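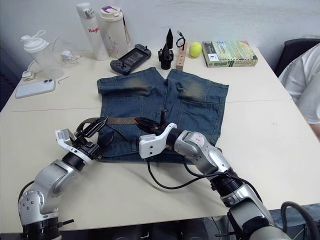

What did we want to find out about place names in the Stiten valley?
We wanted to know whether people who live there still say the names the way their grandparents did, or whether they now say them the way they are spelt.

Student project report, Introduction to Linguistics
Freya Hartley, Khanyisile Cele and Stuart Cheetham
Supervisor: Roland Treloar
2020-11-07

Background
Many English place names are spelt in a way that no longer matches local speech. When newcomers arrive, or when a name is mostly met on signs and phones, the spelling can start to change how the word is said. This is called spelling pronunciation. Malcolm Furnival's notes on the valley, kept in the parish library, list older spoken forms for most of the farms and hamlets. Pruken, for example, is given as "Prickun", and Protorance as "Protrance", with the middle vowel dropped.

Method
We chose 20 speakers and split them into two groups, those born in the valley and those who moved there as adults. Each read a short passage containing 14 names and then talked freely about journeys they make. The recordings were made in February and gave us roughly 280 usable tokens from the reading task. Two of us marked each token separately as local form or spelling form. Where we disagreed, the third listened and decided.

Results
The older valley-born speakers used the local form of Pruken nearly every time in free talk, but less often when reading aloud. Younger valley-born speakers were mixed. Those who had moved in mostly used the spelling form, except for Protorance, where the short form was common in both groups. We think this is because it is the name of the bus terminus and is heard every day.

Problems
The reading passage was too formal. One speaker asked if it was a test and slowed down for every name. We also had very little free talk about Lambert Farm, so that name was left out of the second table.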